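A morning at the Skorton open day
2018-02-26

I went to the Skorton open day expecting to be sold something, and for the first 20 minutes I was. There was a banner, a bowl of mints and a short talk about how most of us waste our working lives looking for chargers. Skorton rents out desks and meeting rooms, and it has lately started running what it calls desk and bag sessions, where you learn to lay out your things, pack them and leave. The morning was free. The full course starts in March and costs 180 dollars, a figure that appeared on the last slide and was not read aloud.

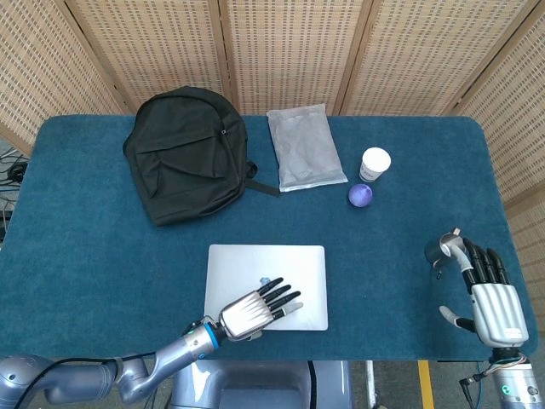

I should say that I have been packing a bag without help since grade school. So have most people. The claim at Skorton is that we all do it badly, and that a good table and a fixed order will fix it. I can go along with the first half of that.

The table is the part they are proudest of. It has a teal-blue mat with rounded corners, soft like carpet, and the handout says the soft surface keeps things from sliding and cuts down on noise. Fair enough. I would not want to eat lunch over it, and I asked how you get coffee out of it. The answer was that you use a cup with a lid. The small paper cup on the table had one, so at least they follow their own advice.

Behind the table is a folding divider in light tan woven panels with darker wooden strips between them. The brochure calls this a "focus wall." It is a room divider. It looks nice, it hides whatever is on the other side, and it does very little about sound. I could follow most of a phone call through it.

As for the things themselves, the kit was modest: a black backpack, a closed silver laptop, a flat silver-gray pouch and a small purple ball. The laptop goes front and center, since it is what you came to use. The backpack lies flat at the back left with its front pocket up, so you can get at the zipper without standing. I liked this more than I expected to. At home mine lives on the floor, and I bend down for it all day.

I was less taken with the ball. The handout files it under "comfort items" and allows you one. Mine would be under the couch by noon.

The packing order, according to the same sheet, is laptop, pouch, small items, then trash in hand on the way out. We were told that people who follow it clear a table in 35 seconds. I asked who had been timed and got a friendly answer with no people in it. My own attempt, with my own bag, took longer than that, mostly on account of the strap. Backpack straps wander, and the sheet has nothing on the subject. I left a note about it in the comment box.

Two other names came up a lot. Costora makes the mats and Mathur makes the dividers, and there was a price list for both by the door. The mat is not cheap for something you could cut from a remnant. There was also a flyer for Sinodico, an app that reminds you what should be in your bag. I did not sign up. A sticky note does this.

Coffee was decent and there was plenty of it. Parking is a pain – roughly 15 spaces, all taken when I got there – so allow time to circle the block or take the bus.

Would I pay for the course? No. I would rent the table for an afternoon if the price were right and the caller behind the divider had gone home. I have moved my backpack up onto the desk, left side, pocket up, and so far it has stayed there.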